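**Moving a fundraiser blog off free hosting without losing the donation link**

Skavside Help > Blogging > Manga, anime and fandom

*Posted by inkpot_rabbit, 30/12/2018*

I run a small manga review blog on Nitik, on the free plan. In November a few of us started a charity read-along: readers pick a series, we all post reviews, and every post links to one donation page. We have 83 posts in it so far from several blogs. The donation page is a static page on my blog, and it sends people on to the charity's own form. I never touch the money.

I want to move to paid hosting at Wekero and use my own domain. My worry is that all those posts on other people's blogs point to the old address. Some of those bloggers post once a month and a couple have stopped answering email. If I move, do the links die? And can I bring the comments with me? There are 419 on the donation page alone and I'd like to keep them.

I don't know any code beyond pasting a banner into a sidebar.

---

**tanuki_shelf**

The links don't have to die. Nitik has a forwarding setting under Settings > Address. On the free plan it forwards the front page only, so someone clicking a link to your donation page would land on your new front page. If you pay for forwarding, every page goes to its match on the new domain, as long as you keep the same page names.

If you don't want to pay, leave the old blog up. Edit the old donation page so the first line is a link to the new one, and turn off new comments there. I did it that way with my shoujo blog two years ago and people still come through from old blogrolls.
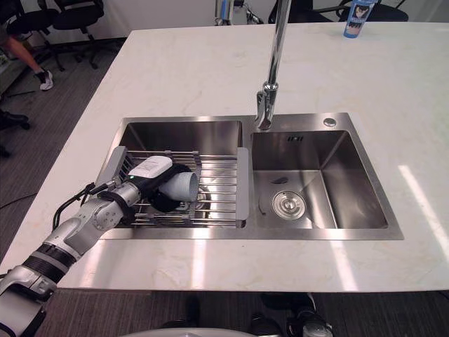

*Sink and counter*

For the comments, use Export and choose "Posts, pages and comments." The default choice leaves comments out. You get one file, which you import at the Wekero end. Mine took up to 5 minutes. Reader icons didn't come across, only names and text. Replies stayed under the comment they belonged to, but check a few before you tell everyone.

Things to do in order:

- Export and save a copy on your own computer.
- Import at Wekero while the new site is still set to private.
- Click through the donation page and the sign-up post.
- Make the new site public.
- Change the old page or turn on forwarding.

Cover scans are a separate matter. The import tool copies pictures only if the old blog is public while it runs.

---

**garakuta**

just stay on nitik. moved mine and lost half my readers, nobody updates their bookmarks

---

**late_volume_4**

I agree with tanuki_shelf on leaving the old blog up. I'd add that you should check the banner. If the other blogs pasted the code from your sidebar, the banner picture is probably loading from your Nitik account. Delete that account and the picture breaks on every one of their sites, even where the link still works.

Also look at your theme. I used Escobar on Nitik and the Wekero version has no second sidebar, so my series list ended up at the bottom of the page under the footer links. It's in the widget screen if you need to move it back.

For the bloggers who don't answer email, try leaving a comment on their latest post with the new address. Two of mine fixed their links within a week.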